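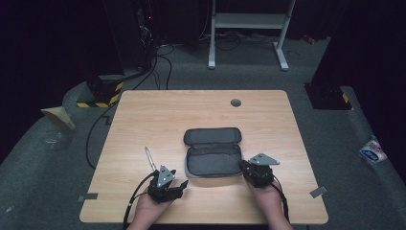
Deuxième séjour à Pularholm, cette fois en février et avec Nesma. Nous avons dormi 2 nuits près du port, dans une pension correcte, sans petit-déjeuner.

Le bac pour Flevusgate part toutes les deux heures hors saison. On achète le billet à bord, en liquide seulement – le distributeur du quai était en panne. La traversée est courte et on peut rester sur le pont s'il n'y a pas trop de vent.

Une fois là-bas, le sentier côtier fait 7 km jusqu'au phare. Il est bien balisé, un peu boueux dans la partie boisée. Comptez une demi-journée avec les pauses.

Pour manger, le café Dreser reste ouvert tout l'hiver. La soupe de poisson est bonne, les desserts moins.

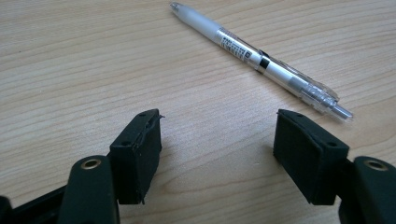 Un stylo blanc sur la table en bois clair.

Au retour, nous avons pris le car 458, qui s'arrête devant la pension. Je mettrai les horaires d'été quand ils seront publiés.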